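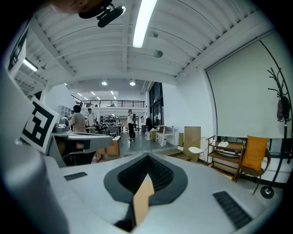

Yang Hall keeps its tubes, and its ceiling, for now

07/03/2021
3 min read
Print this article | E-mail this article

IRNVILLE – The fluorescent lights at Yang Hall will stay up through at least next spring, ending a dispute that took up more of the town's attention than the hall's reopening did.

Pesico, which owns the building, confirmed the decision in a two-paragraph notice taped inside the front entrance. The first paragraph says the lighting will remain as it is. The second asks people to stop taping notices inside the front entrance.

The hall went back into daily use in May, after a winter of work on the roof, the drains and a side door that had opened only for people who knew where to kick it. The white corrugated ceiling was cleaned and repainted, along with the beams that cross it. Regulars who had spent years under the old ceiling without forming an opinion of it looked up and formed several.

The loudest group wanted the tubes gone. Their case, set out in a letter to Pesico, was that a freshly painted ceiling deserved softer light and that the present fittings made everyone below look as though they were waiting for test results. They suggested warm pendant lamps on long cords. A drawing was attached. The cords in the drawing hung low enough to meet most adults at the eyebrow.

The other side, made up largely of people who use the hall to do things with their hands, replied that they liked being able to see them. The quilting table was firm on this point. So was the repair bench, where one man offered to sort a drawer of screws under a warm pendant lamp of anyone's choosing, if they would then agree to sit in the chair he fixed.

Floor Boersma, who runs the hall for Pesico, received both letters in the same week and pinned them up side by side in the office.

"They were both very well written," Boersma said. "I don't think anyone had written to us before. When the roof leaked, people just moved their buckets."

Boersma has heard every possible remark about a hall manager named Floor whose problems are all in the ceiling, and asked that this article not make one.

What settled the matter in the end was an estimate. Replacing the lighting in the front section would have meant closing that part of the hall for seven weeks, with everything in it moved to the mezzanine or to somebody's garage. The quilting table does not go up the stairs. It was tried in the winter, and a dent in the plaster at the first landing marks how far it got.

The pendant group asked whether the work could be done at night. The electrician's answer was brief and has not been pinned up.

A smaller compromise is on its way. Pesico has set aside $2,000 for noise, which turned out to be the one complaint the two camps shared. A curved corrugated ceiling is a fine thing to look at and does very little for conversation. A dropped pair of scissors can be heard in the restroom. The Tuesday-style hush that some users remember from the old days was, according to Boersma, probably just the carpet, and the carpet is not coming back.

The money will go toward wall panels made by Corkix, to be fitted on the lower walls where they can be reached from a stepladder. The ceiling itself will be left alone. Samples in two colors, oatmeal and a darker one also called oatmeal, have been sitting on a table by the entrance, and visitors are invited to put a mark on a sheet next to the one they prefer. At last look, the leading entry was a handwritten third option reading "green."

The mezzanine will get a modest change as well. Its dark metal railing has become a favorite place to lean, and at busy hours there is a line of people up there with coffee, watching other people work. The workers have noticed. One of the quilters said she had been given advice on her corners by a voice from overhead and had not been able to identify the speaker in time.

Starting next month, the upper level will have its own tables, set back from the railing, in the hope that the leaners will sit down and find a hobby. Boersma is realistic about this. "They already have one," she said.

Coffee cups on the ledge remain forbidden. The rule was introduced after an incident involving a nearly finished jigsaw puzzle, and it applies to full and empty cups alike, the puzzle's owners having argued successfully that the type of cup made no difference to how the morning felt.

As for the lights, the pendant group says it accepts the outcome and will raise the subject again when the estimate expires. In the meantime it has asked for permission to bring in one lamp, a standing model with a fringed shade, for the reading corner. Permission was granted on condition that the lamp be switched off by whoever leaves last.

It has been in place since last week. Under the tubes, it is hard to tell whether it is on.

Yang Hall is open daily from mid-morning. The color sheet for the wall panels will stay by the entrance until the end of the month, and users are asked to vote once. The pen is on a string and should remain there.

Print this article | E-mail this article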